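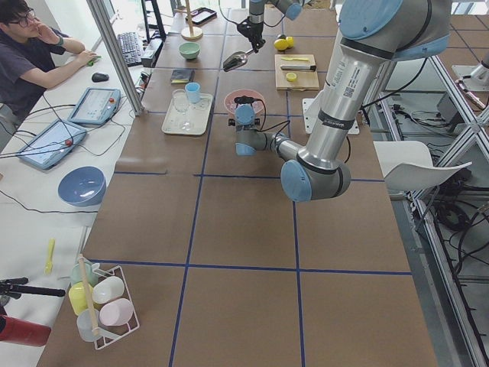 What is the difference between a tray and a platter?

A tray is made mainly for carrying things, usually other dishes, while a platter is made for holding the food itself and tends to stay put once it reaches the table. The two overlap a good deal, and plenty of families use one word for both.

Tray

A tray is a shallow, flat-bottomed piece of household ware used for carrying, serving, sorting, or displaying other objects. Most trays have a raised rim, called the gallery when it stands up like a little fence, and many have handles or cutouts at the two short ends. Trays are made of wood, metal, plastic, glass, ceramic, lacquer, woven cane, and pressed paper, and they turn up in just about every kind of home, from the one-room apartment to the sort of house where somebody still brings the morning coffee upstairs.

History

Flat carriers of one kind or another are very old, and it is hard to say where the tray begins and the board, basket, or dish leaves off. Lacquered trays have a long and lovely tradition in East Asia, where individual trays, some with short legs, have served as a place setting and a table all at once. In Europe, the silver salver became a fixture of wealthy households, and by the eighteenth century japanned metal trays, varnished and painted in imitation of lacquer, had put a bit of the same elegance within reach of many more people. Tea drinking did a great deal for the tray, as a pot, a milk jug, a sugar bowl, and a set of cups are a lot to ask of two hands.

Molded plastic and fiberglass trays spread in the twentieth century along with cafeterias, school lunchrooms, and air travel. The compartment tray, with its separate wells for the main dish and the sides, will be familiar to anyone who ever tried to keep the gravy away from the peaches.

Shapes and parts

Rectangular trays make the best use of a shelf or a cart and are the most common shape by far. Round trays are favored in bars and restaurants, where a server can balance one on an open palm and turn it to reach a glass. Oval trays sit somewhere in between and are often the ones that come out for holidays.

Corners deserve a word of their own. A square corner looks crisp, but crumbs settle into it and it takes the worst of any bump. A rounded corner wipes clean in one pass of the cloth, which is a large part of its appeal in kitchens with small children.

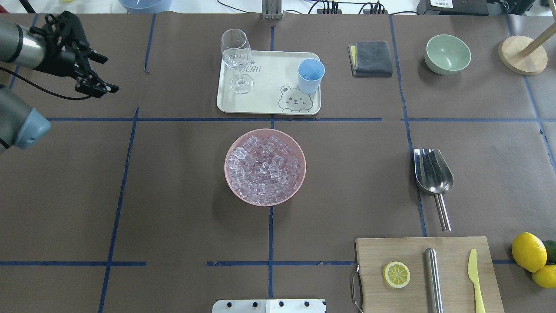 A rectangular tray with rounded corners, printed with the word "BEAR" and an outlined bear face.

Decoration

Painted flowers, fruit, landscapes, and hunting parties were all popular on older trays, and advertising trays, given out by breweries and soft drink makers, have a devoted following among collectors. Modern printed trays lean toward simple line drawings, single words, and animals. The collector Kam-wah Huang, whose small handbook The Tray Cupboard is well loved by people who care about such things, sorted a collection of 634 trays by rim alone and then, on reflection, did the whole job over again by decoration. The handbook gives a full chapter to the maker Mendo and a shorter one to Reltico, whose speckled cafeteria trays Huang considered underrated.

Care

Wooden trays should be wiped with a damp cloth and dried right away, and they do not belong in the dishwasher or in a sink full of water. Lacquer wants the same gentle treatment and should be kept out of strong sun. Silver needs polishing now and then, with a light hand over any engraving. Plastic trays are the most forgiving, though a scouring pad will dull the surface and scratch away printing over time. Stacked trays should be completely dry, and a sheet of felt or a paper towel between painted ones will spare them a lot of wear.

Related objects

A salver is a flat tray without handles, usually silver. A butler's tray sits on a folding stand and often has hinged sides. A lap tray has short legs or a cushioned base and is meant for eating in bed or in an armchair.

See also: Platter; Salver; Lacquerware; Tea set; Lazy Susan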